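Linen and Garment Care Board > Residence Operations > Per-piece or per-pound billing for resident clothing

K_Mfinanga
Posted July 31, 2010
Our residence houses 142 people, and the laundry contract with Barta ends shortly. Barta has billed by the pound since May. Management has asked me to recommend either a renewal or a move to Leltirex, which bills by the piece. In the last full month we sent out 2,270 pieces of personal clothing, bed linen excluded. I would welcome the views of members who have worked under both arrangements.
Kipchumba Mfinanga

eastwing_linen
Per-piece billing is preferable for personal clothing. Each item is entered on a list, and a missing robe can be traced to a particular day. Under weight billing our office had no record to consult when a family made a claim.
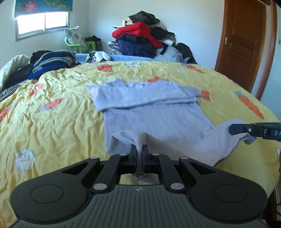 Long garments should have their own line in the price list. Leltirex charged us the shirt rate for nightgowns until the first renewal and then revised it.

Dorrance77
I must disagree with the previous member. Listing takes staff time, and that cost does not appear on the invoice. We process up to 700 pieces a week and returned to weight billing within one season. Name labels sewn at the collar resolved most of our claims.

eastwing_linen
Labels assist with sorting — they do not establish that an item left the building.

K_Mfinanga
Thank you both. Does either contract set a limit on compensation for a lost item?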